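Informe de avance: puesta a punto y mantenimiento de la celda de manipulación textil
Proyecto Dokis
Para: Johanna Pfister, seguimiento de proyectos, Ruvico
De: Mwende Athumani, responsable de la celda
4 de enero de 2023

Estado general

La celda está operativa. Durante el periodo se ha completado la revisión de las pinzas de mano, se ha cambiado el recubrimiento de los dedos y se ha fijado la posición del tablero de trabajo. Queda pendiente el tendido definitivo de los cables de suelo.

1. Dedos y almohadillas

Las almohadillas anteriores dejaban escapar el punto fino cuando la prenda estaba plana. Prasanna Kanagaratnam probó dos recubrimientos y se eligió el más rugoso. Después se comprobó la apertura en cada pinza y se apretaron los tornillos de los brazos. Las pruebas con prendas pequeñas se hacen sobre la superficie clara, sin fijarlas.
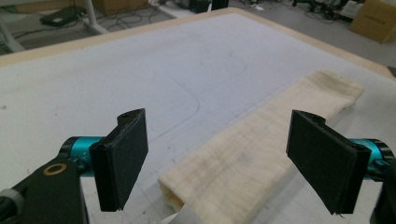 Dedos de la pinza abiertos junto a un calcetín de punto color crema.

El recubrimiento se revisará cada 800 ciclos de cierre y se sustituirá a los 3000, o antes si se levanta un borde. El coste del material ha sido de 200 euros, con cargo a la partida de consumibles.

2. Articulaciones y casquillos

Wayne Friesen desmontó los brazos, limpió los casquillos y volvió a montar las articulaciones. Una de las pinzas tenía holgura en el pivote derecho y cerraba con retraso respecto al otro lado. Se cambió el casquillo y se repitió el ajuste. Para verificar el cierre con tejido grueso se trabaja con las dos pinzas a la vez, tirando de la misma pieza.

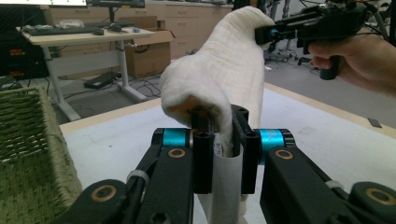

Paño blanco sujeto por dos pinzas sobre la mesa de trabajo.

No se ha vuelto a observar el retraso. El proveedor, Liyanage, ha enviado un juego de casquillos de repuesto que se guarda en el armario de la celda.

3. Tablero y limpieza

Los restos de fibra se acumulan en el tablero y acaban pegados a las almohadillas, lo que reduce el agarre. Hasta ahora se limpiaba al final de la jornada.
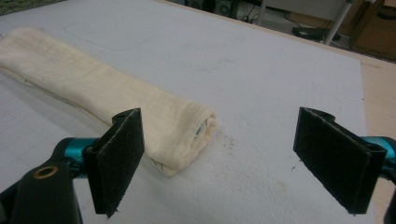

Desde este mes se limpia también a mitad de turno, con cepillo seco, y se anota en la hoja de mantenimiento. Afroza Karunaratne ha preparado una ficha de una página con el orden de las comprobaciones. La rutina completa lleva casi 14 minutos.

4. Disposición de la celda

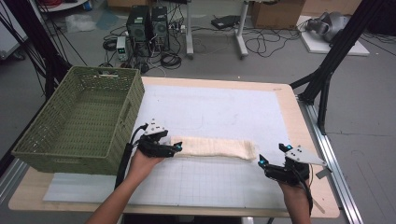

La distribución acordada en la última reunión se mantiene sin cambios. El cesto va a la izquierda de la mesa y el tablero blanco ocupa el centro, de modo que el operador trabaja con una pinza en cada mano. Los cables siguen extendidos por el suelo, delante de los equipos y a los lados; es el punto que más interesa cerrar. Se ha pedido canaleta a Wuvton y aún no hay fecha de entrega.

5. Próximos pasos

Instalar la canaleta y etiquetar los cables en ambos extremos.
Repetir la calibración de apertura tras el primer cambio programado de almohadillas.
Enviar a Ruvico la hoja de mantenimiento de enero.

No se solicita ampliación de presupuesto para este periodo.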